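Cleaning Big White Rounded Things, and the Fiddly Little Nubs That Stick Out of Them

Smooth, white and curved is my favorite look in a house and my least favorite thing to wipe down. I've been at it again this week, so I'm putting all my tips on one page.

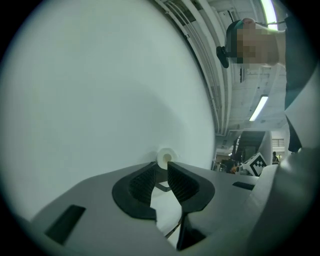
Tatu Mussa wrote in to say that the flat parts never gave her any trouble, it was always the ring of gray right where a knob or a peg meets the surface, and did I have anything for that besides a toothpick and a bad mood?

I do, Tatu! But let me start with the big part, and I'll get to your gray ring in a minute.

The big curve

Dust first, dry. I know, I know, everybody wants to go straight in with the spray. If you wet the dust you get that thin gray paste that slides around and settles at the edge, and then you're chasing it for half an hour. A clean microfiber cloth, folded in four, and you start at the top and follow the curve down. Flip to a fresh side when it looks dingy.

Then a bowl of warm water with a small squirt of dish soap. Small! I used to use way too much and then wonder why everything white in my house had streaks. Wring the cloth until it barely drips, wipe in long strokes, and go over it again with plain water. Dry with an old cotton T-shirt. (Mine is a souvenir from Clestosia and it's been a rag for longer than it was a shirt.)

Streaks show up worst in side light. I turn off the ceiling light, put a lamp off to one side, and look along the surface. You'll see every swipe you missed. You may wish you hadn't.

The nubs, knobs and pegs

OK, the gray ring. Things I've tried, best to worst:

A strip of cotton cloth, like a shoelace. Dampen it, loop it around the base of the nub and pull it back and forth like you're flossing. It gets right down into the corner and takes a few seconds. Kibet Mwakalinga taught me to put a dot of baking soda paste on the strip for old grime, and it works great, but rinse well or you'll have a white crust where the gray ring was.

A soft child's toothbrush. Nearly as good. Cut the bristles down a little if they're too floppy.

Cotton swabs. Fine for the hollow in the end of a peg, if yours has one, and not much else. They shed.

The toothpick. Sorry, Tatu. It scratches, and then the scratch collects more gray. If you must, wrap the tip in a bit of damp cloth.

Don't twist or yank on a nub while you're cleaning it unless you know it's supposed to come off. Ask me about the pantry door. Actual cost of the replacement knob: 9 dollars, plus a very long Tuesday driving out to the hardware store in Prulstead and back, as the one in town only had brass.

What I don't use on white

Scouring powder, the green side of the sponge, and anything with bleach if I don't know what the surface is made of. I've turned a white panel yellow with bleach and there was no going back. Melamine sponges (the "magic" kind) I use on scuffs only, with hardly any pressure. They're a very fine sandpaper and will leave a dull patch on anything shiny. Try it somewhere low down first.

Sticker goo comes off with a drop of cooking oil. Leave it ten minutes, rub with your thumb, then soap and water.

How often

I dust once a week and do the wet wipe once a month, more in July when the windows are open and the whole road seems to come inside. The floss trick I do whenever I notice the ring, usually five minutes before company.

A few bits from the mailbag

Aldo Tedesco keeps a lidded jar of damp cloth squares under the sink, soap already in. I tried it. Change the water every couple of days or it smells like a pond.

Erasto Kioko swears by a car wax for anything white and glossy. I haven't dared yet. If you have, write and tell me what you put it on and whether it went yellow, and I'll add it to the page.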